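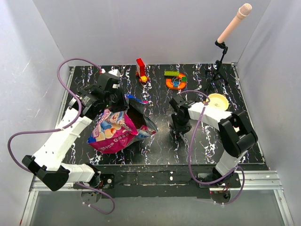
Two arms and an open snack bag on the workbench at Pavley, with toy bricks still to be cleared.

The tidy-up test

Kamol Jaidee has a rule for visitors. You can stand wherever you like, you can ask whatever you like, but you can't help. It sounds easy until you've spent a morning watching a machine try to pick up a chip bag.

I lasted until half past ten. By then the bag had been nudged, pinched, dropped and pushed along the tabletop like a reluctant cat, and I had my hand halfway out of my pocket before Jaidee cleared his throat.

Pavley is a small outfit working on what its website calls "everyday manipulation," and what my mother would call clearing the table. Its current project, Inthanon, puts two arms at a bench and asks them to deal with the sort of stuff a family leaves behind. Rubbish goes in the bin. Toys go in the tub. Anything that is neither gets left alone. A four-year-old can do it, under protest.

I've been writing about household robots long enough to be tired of them. Every few years somebody shows me a film of a machine folding a shirt, and every few years I ask how long the film took to make. So I went to Pavley with one question: could I go out for dinner, leave this thing with my kitchen table, and come home to a clean one?

Jaidee didn't dress it up. "No," he said. "You'd come home to a different mess."

The trouble starts with the bag. A toy brick is the same shape every time you meet it, and it pushes back when you squeeze it. An open snack bag has no fixed shape at all. It's crinkly and shiny, it has flaps going every which way, and it weighs next to nothing, so a gripper coming down a little too low shoves it away and a gripper coming down a little too high closes on air. Then there's the question of which end is open. Grab it by the wrong corner and you've traded one piece of rubbish for a tabletop of crumbs.

Having two arms ought to help, and sometimes it does. One can hold while the other pulls. More often, on the morning I was there, one arm stopped and waited while the other had a think. I timed a single brick, from the first twitch of the arm to the brick landing in the tub, and went and made a coffee during the next one.

Kanokwan Chaiyaporn keeps the log. She is the one who decides whether a try counts as a success, and she is stricter than I expected. A brick that bounces out of the tub is a fail. A bag that makes it to the bin after a second grab is a pass, but she marks it down separately. So far she has 2157 tries written up, and 700 of those involve packaging of one kind or another. She wouldn't give me a pass rate to print. She did say that bricks were "boring now" and that bags were "still my whole week."

I liked her for that. I've sat through presentations by companies with far more money where the hard part was quietly swapped for an easy one before the guests arrived.

The money people would like it to go faster. Korer, which makes fittings for kitchens and small shops, has been talking to Pavley about a counter-clearing unit for cafés. The early brochure, which Jaidee showed me with a slight wince, promises 1000 items an hour. I asked whether those were items like bricks or items like bags. He said it was a good question and put the brochure back in the drawer.

A café owner should ask it too. The person wiping tables in my local does it with a cloth in one hand and four cups in the other, while telling a kid to get down off the bench. She knows a lid on its own is rubbish and a lid beside its jar isn't. She doesn't need to be told that the toy on the floor belongs to the family by the window. None of that is in the log yet, and I'm not sure how you'd write it down if it were.

The better case is on the shop floor. At Clindolmont, a packing site Pavley visited in April, much of the work is moving stiff things of known sizes from one place to another, and the arms could probably earn their keep there today. Almost 2000 boxes go through on a busy shift. The boxes don't crinkle. Even so, the site manager wanted a person nearby for the torn ones, and when I asked Jaidee how many were torn he said, "Enough."

So put me down as unconvinced about the kitchen and mildly interested in the warehouse. Chaiyaporn thinks bags will be boring within a couple of years. She may be right, and I've asked her to ring me when they are, so I can bring in a tea towel and half a bowl of wet cereal.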